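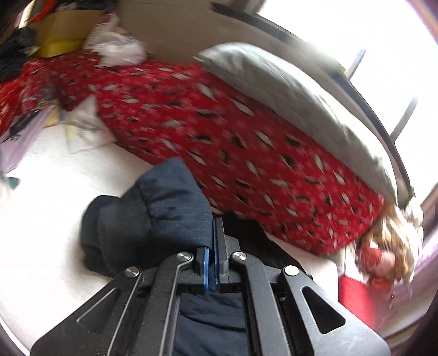
ベッドの上で紺色のキルティング地の端をつまむ、手持ち式のグリッパー

片づけるロボットはまだ片づけない――Isgateの公開日を見て

2019年8月8日（木曜日）

六月に、Isgateという会社の公開日に行ってきた。家事をするロボットの開発現場を一般に見せるという催しで、会場はTalvilleにある同社の建物の一階と二階、入場は無料、ただし事前申し込みが必要だった。案内のメールには「寝室の片づけを学ぶロボット」とあり、私はその一行に引かれて申し込んだ。寝室の片づけなら私も毎朝やっている。毎朝やって、毎朝うまくできていない。機械がどのくらいやるものか見てやろうという気持ちがあった。

二か月たってから書いているのは、帰ってすぐに書いた原稿が悪口ばかりになったからである。読み返して捨てた。少し頭を冷やしたつもりだが、考えはあまり変わらなかった。

まず、ロボットはほとんど動いていなかった。一階の受付の横に腕が一本、台に据えつけられていて、決められた時刻になるとタオルを四角くたたむ。タオルは毎回同じもので、毎回同じ向きに置かれる。置くのは係の人である。たたみ終わると拍手が起き、係の人がタオルを広げて元の位置に戻す。私は三回続けて見たが、三回目には腕よりも係の人の手つきのほうに目が行っていた。広げて、しわを伸ばし、角を合わせて、さっと引く。見事なものだった。あれが片づけの技術というものだろう。

二階が本題だった。そこでは人間が働いていた。黒い板を組み合わせた、はさみとトングの中間のような道具を手に持って、ベッドの上の布をつまんでは動かしている。指先にあたるところが二本あって、内側に青いパッドがついている。カメラが道具と一緒に動き、指先が布に近づくところからつまむところまでを記録する。こうして集めた映像と動きをもとに、いずれロボットに同じことをさせる。この計画はTrollisdaleと呼ばれていて、説明のパネルにはその名前が大きく出ていた。

考え方は分かる。ロボットの腕を一軒一軒の家に持ち込むのは大変だから、先に手だけを人間に持たせてしまおうということだ。手先の形が同じなら、人間がやった動きをあとで機械に移しやすい。遠隔操作の腕をのろのろ動かして記録するより速いし、場所も選ばない。パネルの説明は率直で、この点について私に文句はない。腕の値段を考えれば賢いやり方だと思う。

文句があるのは、その先の言い方である。

会場で流れていた映像は五分ほどのもので、と書きかけて配られた紙を見たら、きっちり5分とあった。その中で「片づけ」という言葉が何度も出てくる。ロボットが片づけを学ぶ。片づけの知能。片づけの未来。ところが二階で見た作業は、私の感覚では片づけの手前にあった。布の端をつまむ。持ち上げる。折る。離す。どれも片づけに必要な動作ではあるけれど、動作をいくら並べても片づけにはならない。

上に掲げた写真を見てほしい。赤い毛布があり、灰色の長い枕があり、手前でグリッパーが紺色の詰め物入りの布をはさんでいる。左の奥には黄色い箱、くしゃくしゃになった白いビニール袋、立てかけた厚紙、黒っぽい衣類の山。手前寄りには紙の束ともつかない紙のかたまりがあり、右の下のほうには巻き毛の人形がいる。

さて、この部屋を片づけるとはどういうことか。紺色の布をきれいにたたんだとして、それをどこに置くのか。足もとか、押し入れか、洗濯機か。白い袋は捨てるのか、中身があるのか。紙は大事な書類かもしれないし、昨日の買い物の控えかもしれない。人形はそこで寝ているのが正しいのかもしれない。子どものいる家では、人形を棚に戻すことが片づけになる日と、泣かれる日がある。つまむ技術は、こうした問いのどれにも答えない。

係の人にそのことを聞いてみた。丁寧な答えだった。物の置き場所の判断は別の仕組みで扱う予定で、いまは手の動きに集中している、という。では別の仕組みのほうはどこで見られますかと聞くと、今回の公開には入っていませんとのことだった。入っていないものを責めるつもりはない。ただ、入っていないほうが片づけの本体だと私は思うのである。

数字の話もしておきたい。二階の壁には集めた記録の数が出ていて、2665件とあった。隣に、タオルをたたむ課題の成功率が87パーセントだと書いてある。この二つの数字が並ぶと、二千いくつの記録を集めたおかげで87パーセントになったように読める。しかし一階の腕がたたんでいたタオルと、二階で人間がつまんでいた寝具とは、聞いてみると別の実験だった。一階の腕は以前からある方式で動かしていて、二階の記録はまだ使っていないそうだ。嘘は書いていない。並べただけである。並べただけというのがいちばん困る。

その87パーセントについても、何をもって成功としたのかがパネルからは分からなかった。四つ角がそろえば成功なのか、床に落ちなければ成功なのか。自宅の洗濯物を八枚たたんで一枚がくしゃくしゃなら、私はその一枚をたたみ直す。たたみ直すには、くしゃくしゃだと気づかなければならない。機械が自分で気づくのか、私が見つけて回るのか。後者なら、私は家事から解放されたのではなく検査係に配置換えになったことになる。この点は質問の時間に別の来場者が尋ねていて、答えは「今後の課題です」だった。今後の課題という言葉を、私はこの日に何度聞いたか分からない。

来場者も道具を試すことができた。一回の枠は35分で、順番を待つ時間のほうが長い。私も持たせてもらった。思ったより手首に来る。自分の指なら布の重なりをさぐって一枚だけめくれるのに、二本の硬い指ではそうはいかない。厚手の掛け布団の端をつまもうとすると下のシーツまで一緒につまんでしまい、やり直すと今度はどちらもつかめなかった。四度目でようやく上の一枚だけが上がった。隣で見ていた人が小さく「おお」と言ってくれたが、こちらは布団の端を五センチ上げただけである。

やってみて見直した点もある。布をつまむのがあれほど難しいとは思っていなかった。布は押せば逃げるし、引けば全体の形が変わる。詰め物が入っていればふくらみがじゃまをするし、薄ければ下の布とくっつく。私たちは毎朝これを考えもせずにやっている。これを機械に教えようという人たちが、動作の一つひとつに手間をかけるのは当然で、そこに近道はないのだろう。道具のつくりもよくできていた。ばねの戻りが軽くて、力を抜くと指がすっと開く。こういうものを設計した人の仕事には素直に感心する。

感心したからこそ、看板が気になる。布をつまむ研究なら、布をつまむ研究と書けばいい。十分に面白いし、私のような素人でも道具を握れば難しさが分かる。それを「寝室を片づけるロボット」と呼んだとたんに、来た人は完成品を探しはじめる。受付の横の腕を見て、なんだタオルだけか、と言って帰る人が実際にいた。あの人は二階に上がらなかった。二階のほうがよほど見る価値があったのに、惜しいことをしたと思う。

もう一つ、働いている人のことを書いておきたい。二階で道具を握っていたのはSrivastavaという会社から来ている作業員だと説明された。記録を取る仕事を請け負っている会社である。立ったまま、腰をかがめて、布をつまんでは離す。一つの動作が終わると少し下がり、また同じことを始める。見学者がのぞき込んでいても手を止めない。私が見ていた間、話をしている人はいなかった。

パネルには計画の目的として「人を単純な反復作業から解放する」と書いてあった。その下で、人が単純な反復作業をしていた。皮肉を言いたいのではない。過渡期というのはそういうものだと言われれば、そうかもしれない。だが、過渡期がどれだけ続くのかを示した資料は、もらった封筒のどこにも入っていなかった。2665件で足りるのか、その十倍いるのか、百倍いるのか。たぶん会社の人にも分からないのだろうし、分からないと書いてあれば私はむしろ信用した。

データを集める場所についても聞いた。会場のベッドだけで記録を取っていては、会場のベッドしか片づけられない機械になりはしないか。返ってきたのは、いろいろな部屋で集めることが大事だと考えている、という答えだった。それはそのとおりだと思う。写真のように物があふれたベッドで道具を使うことには意味がある。整ったホテルの客室のような部屋ばかりで練習した機械が我が家に来たら、玄関で立ち往生するだろう。散らかり方は家ごとに違い、同じ家でも月曜と金曜では違う。

ただ、いろいろな部屋で集めるということは、いろいろな人の寝室を撮るということでもある。ベッドの上には生活が全部のっている。何を着て、何を読み、何を捨てずにいるか。将来この機械が家庭に入って、働きながら学び続けるという筋書きも映像の中にあったが、そのとき誰がその映像を見るのか、どこに置かれるのかについては説明がなかった。質問用紙に書いて箱に入れてきたけれど、いまのところ返事は来ていない。連絡先は書いた。

こういう文章を書くと、新しい技術に水を差すなと言われる。以前、自動で床を掃く機械についても似たようなことを書いて、ずいぶん叱られた。その機械はいま我が家にもあって、私は毎朝、機械が通れるように床の物を拾っている。便利だと思う。便利だが、拾っているのは私である。買う前に見た宣伝の中の床には、もともと何も落ちていなかった。

だからIsgateの人たちには、次の公開日があるなら注文が二つある。一階の腕に、係の人が広げ直していないタオルを渡してみせてほしい。かごから出したままの、ねじれて裏返ったやつを。失敗してもいい。何回失敗してどう失敗したかを見せてくれたほうが、拍手のしがいがある。それから二階のパネルの「片づけ」を「つまむ」に書き換えてほしい。字数も減って見やすくなる。

帰りの電車で、封筒に入っていたアンケートに記入した。「ご自宅の寝室を任せたいと思いますか」という設問があり、選択肢は「ぜひ任せたい」「任せたい」「どちらともいえない」の三つだった。余白に「任せたくない」と書き足して丸をつけ、翌日ポストに入れた。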